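Castby Red Gift Envelopes, Folded Card Style

Sold by Trisard Paper & Party
Pack of 7, gold print on red

I started stocking these after a customer, Krešimir Georgiev, wrote to ask if I had anything nicer than the plain red envelopes you get at the supermarket. I didn't! So I went looking, ordered samples from Ristić and Castby, and spent an evening folding and unfolding paper at my kitchen table. The Castby ones won by a mile (sorry, Ristić, your flaps kept tearing).

What I love is that they open like a little booklet, so there's room to write a few words before you tuck the money in. I always write something, even if it's only the year and a silly drawing for my nephews. The red is bright and warm, and if you hold one up near a window the light comes right through the paper – very pretty, but slip a plain sheet inside if you don't want anybody guessing the amount.

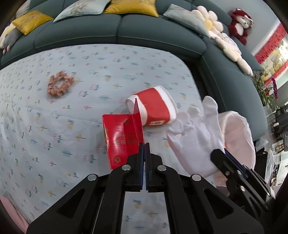
The printing is gold, with small flower-like emblems and a line of Chinese characters across the middle, plus a smaller line in Latin lettering. I get asked a lot whether the gold rubs off. I carried one in my coat pocket for most of September and it came out a bit soft at the corners, but the gold was fine. Please don't get them damp, though. I left one under a leaky teapot and it dyed my tablecloth pink, so learn from me.

Bills go in folded once. A gift card fits too, if you take it off its cardboard backing first. Coins are a no – they slide straight out the side, and I've had 2 people write to tell me so (I've now put it on the label).

Pens: gel pens smear on the shiny bits, so use a ballpoint or a fine permanent marker and give it 5 minutes before you close the card.

They come flat in a paper sleeve and you fold them yourself along the crease. It takes no time at all, and kids like doing it. Keep the spares flat in a drawer, away from the sun, or the red will fade. Mine live under the good napkins, where I forget about them until I need one in a hurry.

Orders placed before 3 in the afternoon go out the same day with Vorbridge. If you want more than one pack, leave me a note at checkout and I'll put them all in the same box so you only pay shipping once. Bent in the mail? Send me a picture and I'll send you a new pack, and you can keep the bent ones for practice.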